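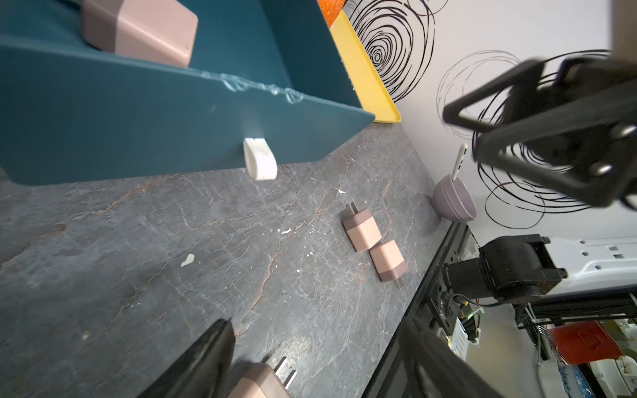
Pink plug adapters on the marble, plus one in the teal tray.

Wedatville Household Help > Storage and clutter

Best way to keep two kinds of plug adapters apart?
Posted by Dalibor Tóth

I own more plug adapters than I own things to plug in. Half of them are pink and half are a light teal, bought at different times for different trips, and they live in one drawer where they have apparently been breeding. Every August I grab a handful, drive to the airport, and discover in a hotel room that I have brought the set for somewhere else.

So I've started putting them out on the counter and sorting by color. The teal ones go in the box with the drawer, and the pink ones need a home of their own. Should they be in separate containers, or is one box with a divider enough? My wife's suggestion was the trash, so please be practical. Container budget is 12 dollars, which I consider generous.

girngate_attic

Separate containers. Dividers are for people whose hands stop where they're supposed to. I had one box with a cardboard wall down the middle, and the wall lasted until the first time I looked for something in a hurry.

Before you buy anything, sort the whole lot on an open counter with space between them. Turn each one so you can see the prongs. Color is a fine system if the colors really do match the plug type, but check that once, properly, and then write the country on a bit of masking tape and stick it to the lid. You will not remember which color is which. You didn't last August.

Anything with a bent prong or a crack in the body goes out. I know it was 2,000 forints at the station. Let it go.

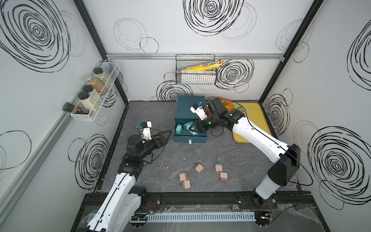 Is it all right to store the adapters loose, or should each one be wrapped?

Loose is fine in a dry box with a lid, as long as nothing heavy sits on top of them and the prongs don't get bent.

pb_Ponbridge

I don't sort mine. I put one adapter in each suitcase and leave it there. Haven't thought about a drawer in years.

Ševčík

The suitcase thing works until you lend somebody the suitcase. Ask me how I know.

For Dalibor: use shallow trays for the ones you reach for and a deeper box for the rest. A deep drawer full of plugs is a bag of gravel with prongs, and you'll end up tipping it all out anyway. I bought two secondhand cutlery trays at the Ponbridge market and had change from a ten. Cut a piece of shelf liner for the bottom if the rattling gets to you.

Also, an adapter changes the shape of the plug and leaves the voltage alone. My old hair dryer would like a word with you about that. Read the label on whatever you're plugging in, especially anything that heats up.

Dalibor Tóth

Two trays it is. I've told my wife the trash is still under consideration.

girngate_attic

Masking tape, Dalibor. On the lid. Before you put the pen away.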